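2 min read
Print | E-mail

Grip rules for bottle picks: does anyone follow them?

papadakis_fan
Our Terkum sheet says grip below the label, always. Half our 200 picks ignore it. Do I toss them?

Vadedside
Toss them. A rule you skip half the time is a poster.

Tín Đàm
Disagree. Below the label on a full-length label means gripping the table. Ours says lower half, both fingers level, 31 picks per object, then swap.

Vadedside
And who checks level? Your gut?

Tín Đàm
My gut and a second reviewer. We rejected nearly 73 in September, so it's a mean gut.

genex_refugee
Genex had us clear the table first. Lovely data, useless in any kitchen on earth. Leave the clutter.

papadakis_fan
Fine, "lower half" goes in the sheet. Mine for the review pile:

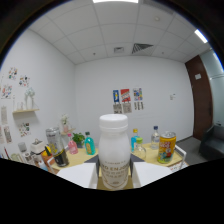

White bottle, both fingers on the lower sides, clutter left in.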